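3.2 Bench conveyor and table

Setup next, then the drift results (3.3). Short section. Most of the detail is in the build notes and the build notes are longer than the paper.

The full-length line at Killura was not available to us outside the February shutdown so all drift runs were done on a bench unit. The unit is the one built at Grestham for the earlier packet study, same belt, same drive, one bracket replaced. We call it the short belt from here on. The table is the Seyoum table, which has been used for every bench run in the project and was not refinished between the two studies. Surface matters a little, see below.

The short belt is a single flat belt, green, on a metal frame low to the table. Motor and drive are at one end and are wired through a connector, so that the unit can be unplugged and lifted off without touching the motor terminals. We lifted it off a lot. Every time it goes back it has to go back in the same place, or the drift numbers from one session can't be set next to the numbers from another. Hence the grid.

The grid is tape. We tried pencil first (rubbed off), then a printed sheet under the unit (the sheet crept). Tape on the bare top was the least bad. Cells were laid out with a steel rule and a square from one long edge of the table, and re-checked at the start of each block of runs. Where a strip had lifted it was replaced and the block noted as a new layout. Two layouts in all. Results are pooled over both, we found no reason to split them.

Alignment of the unit to the grid was by eye and then by rule. Eye alone is bad. In the first pilot two of us set the belt down in turn, each satisfied, and the packets walked toward opposite rails. After that a rule at both ends, every time, and the readings written on the run sheet before the belt was switched on. A belt that is a hair off square to the grid is not a problem in itself, packets don't know where the tape is. The problem is that the infeed guide and the catch tray are placed off the grid, and then the guide feeds at an angle and we measure the guide. This took us most of a week to work out.

Belt tracking is a seperate thing and was set once, at the end brackets, with the belt running unloaded. Run it, watch the edge, small turn on the adjuster, run it again. We stopped when the edge held its position for 10 minutes. Tracking was not touched after that except when the bracket was changed, when it was redone from scratch.

Belt surface. Not uniform. There are pale scuffs on one stretch (second picture of Figure 4, toward the left) and the right end, where the belt turns over the roller, looks shinier than the flat. We didn't measure friction directly. What we did was a crude check, packets started on the scuffed stretch against packets started elsewhere, 17 each, same sachets. The difference was smaller than the reading error of the rule. So the starting position was fixed off the scuffs anyway and we left it there. A reader wanting to repeat this should do the check on their own belt and not trust ours. 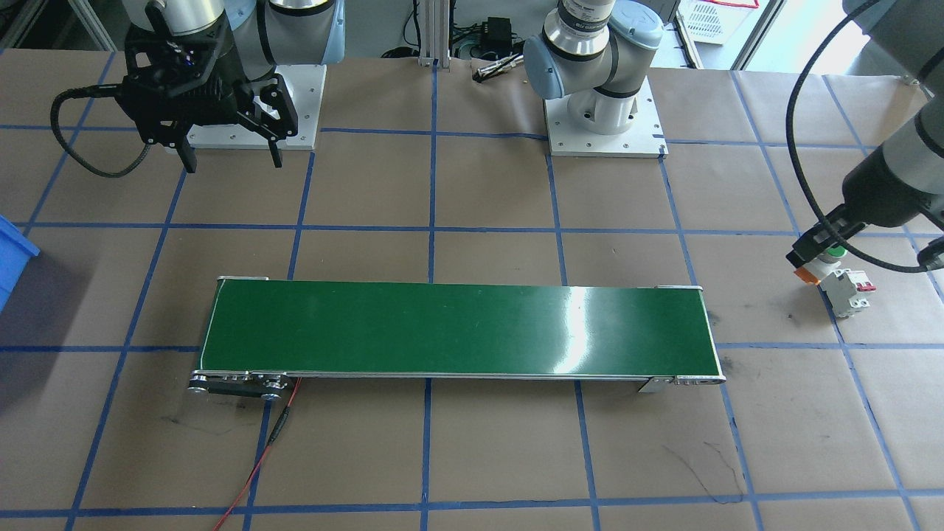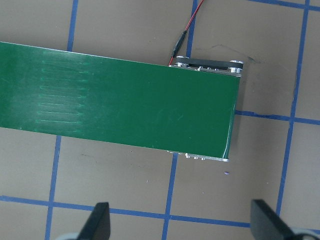

Figure 4. The short belt on the gridded table.

Can the layout be reproduced on a table of a different size? It can, provided the grid is measured from one straight edge and there is enough room past each end of the belt for the guide and the tray.

Packets. Flat sachets, Drutine type, sealed on all four sides, filled with dry rice to a fixed weight. Rice was chosen because it settles the same way after a shake, sugar clumped on humid days. Each sachet was shaken, patted flat and laid on the infeed guide seam down. Sachets with a visible crease along the leading seam were put aside. A creased seam lifts, and a lifted seam catches the guide. We kept the rejects for the puncture tests (3.5).

Runs. One run is 30 sachets, fed singly, the next one not placed until the last was in the tray. Slow but it keeps the packets from nudging each other, and nudging is the subject of 3.4 and we did not want it in here. After each run the belt was wiped with a dry cloth. Rice dust builds up faster than you'd think, mostly near the guide. Dust under the belt was not cleaned during a block, only between blocks, since getting at it means slackening the belt and then the tracking is gone.

Reading the drift. Sideways position of the leading corner was read on entry and again just before the tray, against a rule clamped across the belt. Two readers. When they disagreed by more than one division the sachet was fed again and both readings kept, the second was used. Readings were done by Etenesh Weldu and the second author throughout, except for one block where the second author was out and the readings were single. That block is marked in Table 5. Dropping it changes nothing we report.

Things which went wrong, for the record. One run lost when the tray was bumped and no one could say when. One run stopped when a sachet split at the guide and rice went under the belt, the block was closed there and the unit taken off the table, emptied out and put back, rule at both ends. The wire to the motor was once routed across the place where the tray stands and the tray sat tilted on it for a whole run. Run discarded. After this the wire route was written on the run sheet too, along with everything else, the sheet is now two pages.

Limits. The short belt is short. Drift over a long line need not be the drift here multiplied up, and we don't claim it is. A packet that starts turning has time to turn all the way on the Killura line and has no time for that on the bench. We treat bench drift as a ranking of sachet types and guide settings, nothing more. Also, all runs were with new sachets. Sachets used more than once go soft at the corners and we saw (did not measure) more wander from them. A set of 100 re-used sachets has been put by for this but wasnt run in time for the present paper.

3.3 Drift by sachet type

Table 5 gives the readings by type and guide setting. Positive values are toward the motor side rail.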